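Bowls and Tablecloths: the gallery

I was asked to put together a page about bowls, and I said yes before I had thought about what a person can say about a bowl. It holds soup. It goes in the cupboard. Most of what gets written about tableware is sales talk, and I have read more of it this winter than is good for anyone. So treat what follows as one person's grumbling, with a picture in the middle.

My starting point was the Luststead leaflet that came through the door in December. It promised that the right bowls on the right cloth would "change the way you eat". I have eaten off a great many bowls and a great many cloths, and I still eat too fast. Aarne Harju, who shares the editing of these pages with me, thinks I am being unfair and that a nice table does make people sit for longer. He may be right. He has no evidence for it and neither have I.

The first claim I don't believe is that everything should match. Full sets look very smart on the day you buy them and then somebody drops one. After that you have a set with a hole in it, and the shop has stopped making that glaze. White next to brown gets on perfectly well, and a dark rim is handy because it hides the small knocks that show up on a pale one.

The second is that patterned cloths are "too busy" under crockery. Ferns and flowers have been going on tables for as long as I can remember, and plain bowls sit happily on top of them. What doesn't work, to my eye, is a patterned bowl on a patterned cloth. You lose the edge of the thing and go fishing about with your spoon.

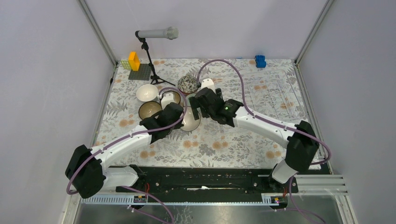 The third claim is about stacking. Every maker says their bowls stack. Nearly any bowl will stack if you don't mind it wobbling, and the test is whether you can get the bottom one out without lifting the whole pile on to the worktop. The Tadov bowls I bought on a friend's advice fail this badly. They grip one another like wet glasses, and I now keep them side by side, which takes up a shelf I wanted for something else. The Drastutow ones come apart easily but have such a narrow foot that I don't trust them with anything hot.

Then there is the price. Bielecka sells a serving bowl for 854 in its own currency and a larger one for 971, and I have held both. The larger one is larger. I could find no other difference, although the card beside it had a good deal to say about the hand of the potter.

Bronisława Kozłowski wrote in after the last gallery to say that I had ignored colour altogether. Fair enough. She keeps white bowls for soup and brown ones for nuts, bread and anything dry, and says guests understand this without being told. I tried it for a fortnight. My guests put soup in whatever was nearest – as would I.

If you want to send in bowls of your own, please do, and tell us what you use them for on an ordinary evening. We don't need to hear what the box said. Chips and cracks are welcome, and so are cloths with a stain on them. Aarne would like a few more patterned cloths, preferably leafy ones, and I would like fewer cake stands.

Page last changed 1/20/24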